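Última actualización: enero, 17:42

Incidencia: gastos de envío desorbitados en artículos plegables
Estado: resuelta, pendiente de revisión del catálogo antiguo
Prioridad: alta
Abierta por: Chanida Boonyarit (tienda Oltside, almacén de Cortés)
Asignada a: Rostam Asadi (soporte de Prarside)
Módulos: catálogo, conector de transporte Erham

Descripción inicial (Chanida Boonyarit, 9:05)

Desde la actualización de anoche, la tienda cobra portes de mercancía voluminosa en artículos que viajan plegados en un sobre acolchado. Un cliente nos ha escrito porque el carrito le pedía más por el envío que por el producto. He probado con el mismo artículo y la misma dirección y me sale igual. Si en el carrito hay solo textil, el importe es correcto. Si añado cualquiera de los organizadores de vinilo, salta a la tarifa de bulto grande.

No hemos tocado precios ni zonas de reparto. La tabla de tarifas de Erham es la de siempre, la he comparado con el PDF del contrato línea por línea.

Artículo con el que se reproduce siempre: organizador alto transparente, familia «Guardado».
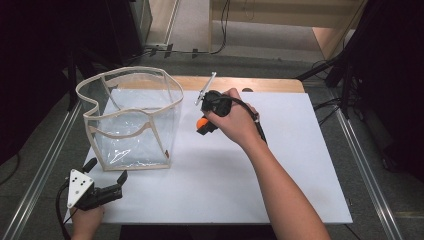
Organizador de vinilo transparente con ribete beige, desplegado.

Pasos para reproducirlo:
1. Abrir la tienda en una ventana privada.
2. Añadir una unidad del organizador.
3. Poner cualquier código postal peninsular.
4. Mirar la línea de envío antes de pagar.

Resultado esperado: tarifa de sobre.
Resultado obtenido: tarifa de bulto grande, sin aviso.

Respuesta (Rostam Asadi, 9:40)

Recibido. Lo reproduzco en vuestra tienda y no en la de pruebas. Necesito tres cosas:

- La ficha del artículo exportada en CSV, con las columnas de medidas de producto y medidas de embalaje.
- El registro del conector de Erham entre las 22:00 y las 9:00.
- Confirmación de si alguien hizo una importación masiva después de actualizar.

Mientras tanto, no vaciéis la caché de tarifas. Si se vacía se pierde la respuesta guardada del transportista y me cuesta más comparar.

Respuesta (Chanida Boonyarit, 10:12)

Adjunto el CSV y el registro. Sobre la importación: sí hubo una. Meifang Yu cargó a primera hora la hoja de temporada con la plantilla nueva. Le he preguntado y usó la plantilla tal como la descarga el panel, sin cambiar cabeceras.

La caché la había vaciado yo antes de leer tu mensaje, lo siento.

Nota interna visible para el cliente (Rostam Asadi, 11:03)

Revisado el CSV. En la ficha del organizador la columna de fondo del embalaje está vacía y la de fondo del producto dice 330. La plantilla antigua trabajaba en milímetros. La nueva trae una columna adicional, «unidad», que si queda en blanco se interpreta como centímetros. Con 330 centímetros de fondo el conector pide a Erham la tarifa de bulto grande, y Erham contesta bien a lo que se le pregunta.

Quedan por tanto dos fallos distintos:

a) La importación acepta la columna «unidad» vacía sin avisar.
b) Cuando faltan las medidas del embalaje, el conector usa las del producto montado. Para un mueble tiene sentido. Para un artículo plegable da un volumen que no corresponde al paquete.

El fallo b) ya existía antes de la actualización. No se notaba porque las medidas en milímetros quedaban por debajo del límite de la tarifa de sobre en casi todos los casos, con una tolerancia que ahora se ha quitado.

Filtrando el catálogo por «unidad» vacía me salen 74 fichas. ¿Podéis decirme cuáles se envían plegadas? Desde aquí no lo puedo saber.

Respuesta (Meifang Yu, 11:30)

Hola, soy quien hizo la carga. De esas fichas, todas las de vinilo y todas las de fieltro van plegadas. Las cajas rígidas no, esas salen montadas y con su medida real. La cesta de mimbre tampoco se pliega aunque esté en la misma familia, ojo con eso si aplicáis el cambio por familia.

Para las plegadas usamos siempre el mismo sobre. Las medidas están en la ficha de consumibles, no en la del producto. No sé si el conector puede leerlas de ahí.

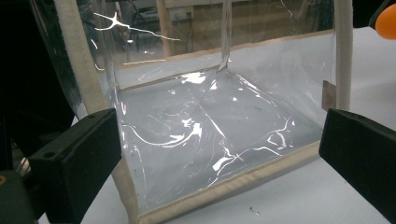

El campo «tipo de embalaje» existe en el panel, pero en nuestra cuenta aparece en gris y no deja elegir nada. Lo comenté en su momento y me dijeron que dependía del plan contratado.

Respuesta (Rostam Asadi, 12:15)

No depende del plan. Depende del permiso «editar logística», que en vuestra cuenta solo tiene Fatemeh Jafarzadeh. Si ella lo activa para el grupo de almacén, el campo deja de estar en gris. El conector sí puede leer las medidas del consumible siempre que la ficha tenga asignado un tipo de embalaje.

Propuesta:

1. Fatemeh Jafarzadeh activa el permiso.
2. Meifang asigna «sobre acolchado» a las fichas plegables, una por una o con la edición en bloque (marcando a mano, no por familia).
3. Yo relleno «unidad» con milímetros en las fichas afectadas mediante un script, con copia de seguridad previa.
4. Vaciamos la caché de tarifas y probamos.

Respuesta (Fatemeh Jafarzadeh, 12:48)

Permiso activado. ¿Qué hacemos con los pedidos que ya se pagaron con el porte mal? Contabilidad necesita saber si se corrige la factura o se emite un abono.

Respuesta (Rostam Asadi, 13:20)

Script ejecutado, sin errores. Los pedidos afectados son 9. El sistema no permite modificar el porte de una factura cerrada, así que tiene que ser un abono por la diferencia. Os dejo el listado en la pestaña de adjuntos, con el importe cobrado y el que correspondía.

Respuesta (Chanida Boonyarit, 16:10)

Fichas asignadas y caché vacía. Pruebas hechas desde el almacén:

- Un organizador de vinilo: tarifa de sobre. Correcto.
- Organizador y funda de fieltro: tarifa de sobre. Correcto.
- Cesta de mimbre: tarifa de paquete mediano. Correcto.
- 2 cajas rígidas: primero daba error de conexión, al segundo intento tarifa correcta.

El error de conexión no se ha repetido. Abonos emitidos, a falta de uno en el que el cliente pagó con tarjeta regalo.

Respuesta (Rostam Asadi, 17:42)

El error de conexión coincide con un reinicio del conector por nuestra parte, no hace falta seguirlo. Para el abono de la tarjeta regalo hay que recargar el saldo desde Clientes > Saldos y adjuntar el número de pedido en el comentario.

Paso el fallo a) a desarrollo con Fatemeh Mahmoudi como responsable. Hasta que se corrija, rellenad siempre la columna «unidad» antes de importar. Dejo la incidencia como resuelta y mantengo abierta la tarea de las fichas antiguas sin medidas de embalaje.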